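Fesineo Street Neighbourhood Association
Minutes of the general meeting held February 22, 2022

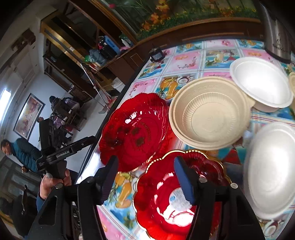
Red scalloped plates, one with a gold rim.

Chair: Zihan Shi
Minutes: Xinyi Xue

1. Minutes of the last meeting
Accepted with one correction - the hall key deposit is $200, not $20.

2. Money
Balance is $2,397. The insurance bill of $400 has been paid and is already taken off that figure.

3. Parking on Marciniak Road
Letter to council still unanswered. Residents near the bend want the no-stopping zone extended past the driveway of the dental clinic. Two members were against this as it moves the problem up the hill. Zihan to write again and ask for a site visit.

4. Street lunch
To be held in May. Road closure form needs to go in eight weeks ahead. Members agreed to spend up to $300 on tables, shade and the sausage sizzle. Salads and sweets - bring your own plate as usual.

5. Creek path
The gravel has washed out again below the footbridge. Xinyi to report it through the council website and pass on the reference number.

6. Other business
Colour of the new noticeboard left over. Green bins are still being missed at the lower end.

Meeting closed 8.40 pm.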